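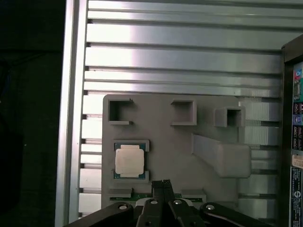
Aluminium extrusion

Neusa Amaral
Jul 10, 2021
Reading time: 2 min

Aluminium extrusion is a process in which a heated billet of aluminium alloy is pushed through a shaped steel die, giving a long bar with the same cross-section along its whole length. Bars made in this way are known as profiles or sections.

Manufacture

The billet is softened by heat but not melted. On leaving the die the profile is cooled, stretched to straighten it, and cut. Many alloys are then aged in an oven to increase their strength. The Vallier works, which supplies the building trade in Urnen, lists 707 standard profiles, of which 121 are slotted.
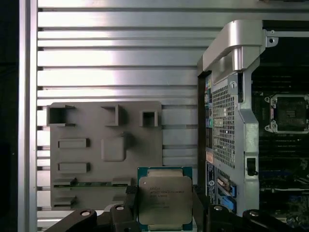 Slotted profiles have grooves along one or more faces, into which nuts or bolt heads may be slid. They are used for benches, guards and machine frames, and can be taken apart and used again. Profiles may also be laid side by side to form a panel; a silver wall of horizontal slats, with a flat grey plate mounted against it, shows the long parallel ridges of such a surface. Bare metal is often anodised to limit wear.

Last updated: August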